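Lerineo Community Forum > Carers > Legal and money

Bank wants a capacity letter for Mum, is this normal?

prundby_kel wrote, 10/08/2023:
Mum was diagnosed with vascular dementia in April. I have enduring power of attorney, signed 2 years before that. The bank now wants a doctor's letter before they'll let me pay her bills. The geriatrician charges $300 for it and the wait is 18 weeks.

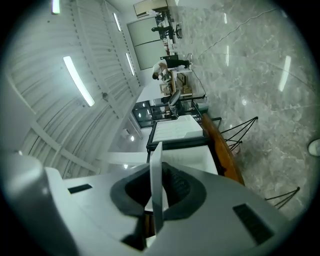

Meanwhile her rates notice is due and it's $1099. Has anyone got a bank to accept a GP letter?

Husar wrote:
Depends on the wording of your document. If it starts immediately, they shouldn't need proof she's lost capacity. If it only starts on loss of capacity, they're entitled to ask. Check the commencement clause first.

fotero wrote:
Disagree with "shouldn't need". Mine started immediately and the branch still asked. I put in a written complaint and they dropped it. Our GP did a letter at a normal long appointment, no extra charge.

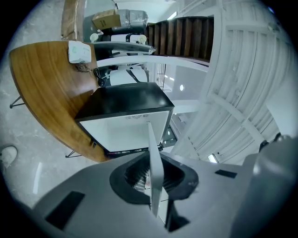 Re: GP letters

Husar wrote:
Asking and being entitled to ask are different things. I'd be careful with a GP letter too. A vague one can be used against her later if she wants to change her will.

fotero wrote:
So get the GP to write that it covers financial decisions only. Ours was one paragraph.

prundby_kel wrote:
Checked, and it says on loss of capacity. I've booked the GP and rang council, who gave me an extension on the rates. Mum still wants to do her own shopping money and I'd like to leave that with her.
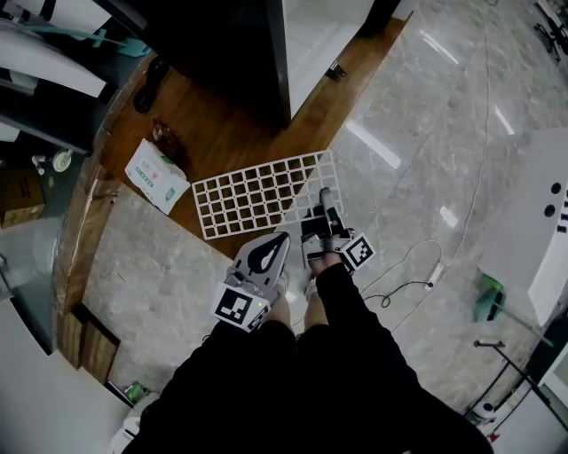

Person in black, seen from above

Husar wrote:
Then ask for that in the letter as well. Capacity goes decision by decision.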